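Obed Atinga restarted the chain at two in the morning. The tree held 190 lizard species, and the rate for limb length on the Wirau branch would not settle.

"Burn-in?" asked Ebenezer Acheampong.

"Discarded. 200 samples kept."

"Effective size?"

"2."

Acheampong put down his tea.

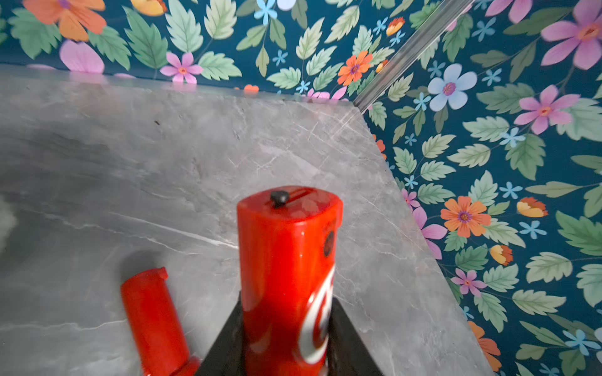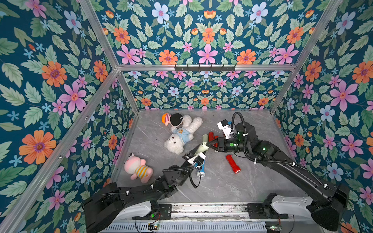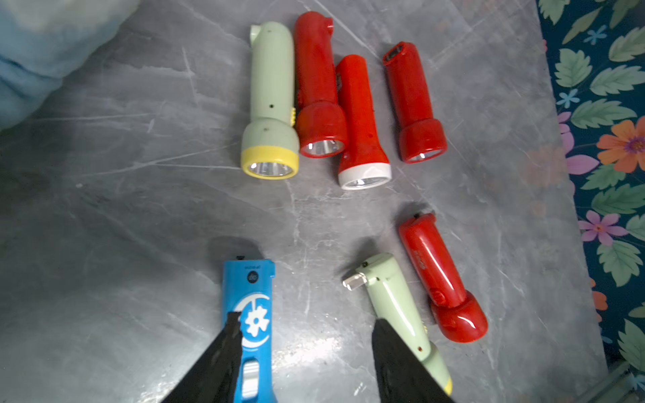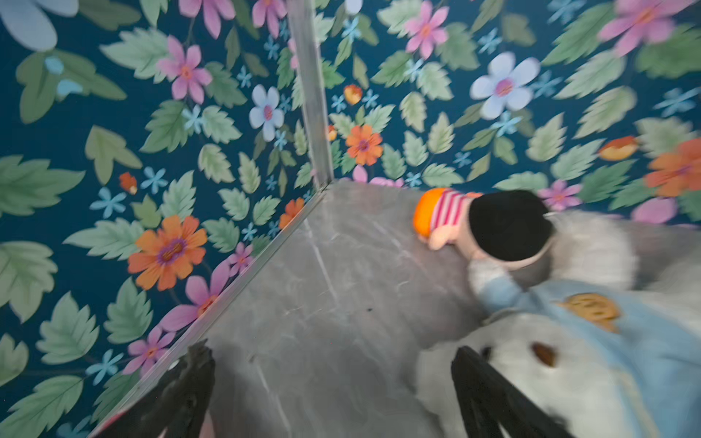 *Photos: Maglaya*

They checked the priors, then the tip data. In row 545 a femur from Vorkovau had been entered in centimetres. Every other femur was in millimetres.

"Who measured it?"

Atinga opened the field notebook and found his own initials.

He corrected the value and ran the model again. The trace flattened before four. The ancestor at the root was now slightly shorter in the leg, and Acheampong wrote that down.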